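Work surface and background rules for two-arm garment handling

Posted by Sabina Fakir, September 2023

Our laboratory is preparing a written procedure for handling clothing with two arms that share one table. The draft covers speed limits and emergency stops but says little about the table itself or the walls. Must the surface be plain? May both grippers be within reach of the same pile? 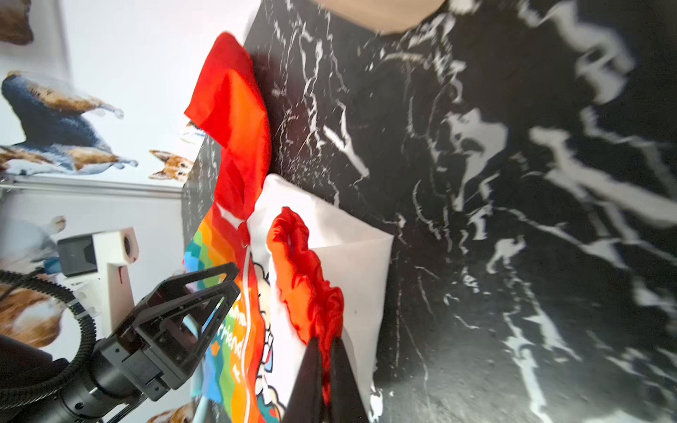
We would also like to know how the clear condition of the table should be recorded between runs. Any reference to established practice would be appreciated.

Selvaraj Miah

I am not aware of any general rule that requires a plain surface. At Vavstead our procedure asks that the surface and wall covering be named in the run record and left unchanged for the whole series. A strongly veined stone top is acceptable on those terms – a change of top halfway through a series is not.

On shared reach, the procedure lets one arm close on fabric while the other holds position with its fingers open. The second arm moves only after the first has released or the operator has confirmed a joint grasp. People remain outside the reach of both arms while power is on. Your own risk assessment takes precedence over any of this.

For the clear condition, we require one wrist view of the table before each run, stored under the run number. Garments, tags and loose threads are removed first. Run 332 in our series was rejected for a missing view, although the remainder of its record was complete.
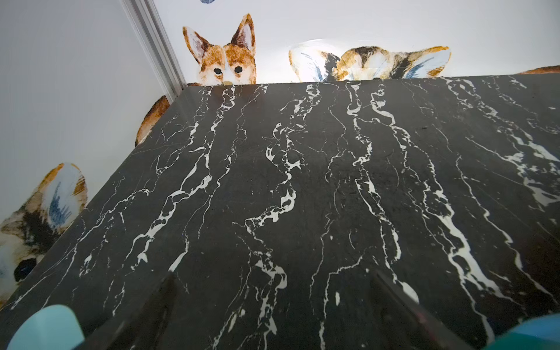 Wrist camera view of the table with no garments on it.

Memon

Agree with the above. Wipe the table too, dust shows on black. We check the finger pads every three runs and write it on the same sheet.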